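Accueil | Le blog | Carnet d'adresses | Contact

Temps de lecture : 2 min

Louer la salle de Rurnstead : quelques observations

Lundi 4 mai

Il m'a été demandé à plusieurs reprises de préciser les conditions dans lesquelles s'est tenue notre réception familiale. La salle de Rurnstead accueille jusqu'à 30 convives assis ; nous étions 26. La location comprend les tables et les chaises – le linge reste à la charge du locataire.

La réservation s'effectue par écrit auprès de M. Rok Grgić. L'acompte est exigible sous 10 jours et la remise des clés donne lieu à un état des lieux signé par les deux parties. 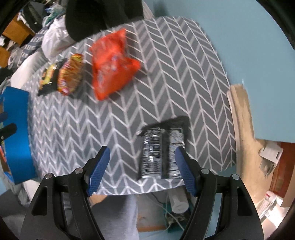

Nappe grise à chevrons et quelques sachets.

J'avais également visité Virirwood, dont le parc est remarquable. Le règlement y impose toutefois le traiteur de la maison et la fermeture à 22 heures, ce qui ne convenait pas à nos invités venus de loin. Pour le mois d'août, il convient de s'y prendre dès l'hiver.

Le stationnement à Rurnstead est limité à 24 véhicules.

Ce site utilise des cookies. Accepter | Refuser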